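## About Prudwood

Hi, I'm Timo Nolte, and I run Prudwood, a little shop for second-hand VR headsets (and the straps, lenses and face pads that always go missing!). I started in June with 18 headsets in my spare room in Gramunach, and now there are 164 on the shelves. Cristian Quintero does the repairs and knows far more about scratched lenses than I ever will – ask him anything. We clean every headset, update it and play on it for a good while before it goes up for sale.
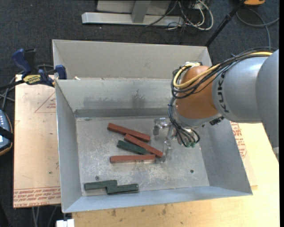
Can I trade in my old headset?

Bring it in with its controllers and we'll make you an offer while you wait.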